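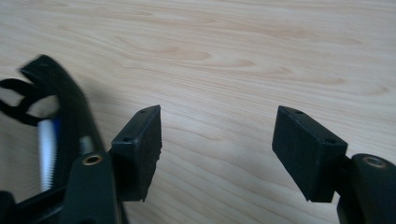
Fig. 1. Jaws open over a wooden surface, seen from the gripper's own camera. Note the pad blocks on the inner side of each finger.

Unit 5: Choosing a hand-held gripper kit

Notes by Kamarul Mangundap. Lab session led by Ayodele Ojo.

Last week we looked at fixed arms. This week is about hand-held grippers, which a person carries and works by hand while a camera records the task. The product under review is the Drollow kit from Hollimeck. We have it on loan until the end of term, so please treat it with care.

What you get
The kit comes in a padded case with the gripper, a camera mount, a spare set of finger pads, two hex keys and a printed guide of 28 pages. The guide is clear on assembly and thin on fault finding. The list price is 229 pounds without a camera. Hollimeck also sells a yearly service plan, but we did not take it and I can't comment on it.

Fingers and pads
The fingers are black and rounded, and each carries a separate rectangular pad block. Small round screw holes can be seen on both blocks in Fig. 1, along with a brass-coloured ring set into each finger near the top. For this course the pads matter most. They take the wear, and a worn pad changes how an object sits between the jaws. Check the lower edges before you start and write down anything uneven.

What the camera sees
With this mount the fingers take up much of the lower part of the view, and the work surface fills the rest. Parts of the gripper's own body also show at the left, out of focus. If you plan to use the recordings for training, decide early whether to crop or mask these parts, and do the same for every clip.

Compared with the Weso
The Weso gripper we used in June is lighter and has a wider opening, but changing its pads took us nearly 22 minutes. The Drollow pads are quicker to change. The Weso guide is better.

Before the lab
Read pages 5 to 22 of the guide. Bring one small object from home, nothing made of glass. Work in pairs and swap roles halfway through - both names go on the sheet.

Lab sheets go in the tray outside the Ngau room. Late sheets should be handed to Ayodele in person.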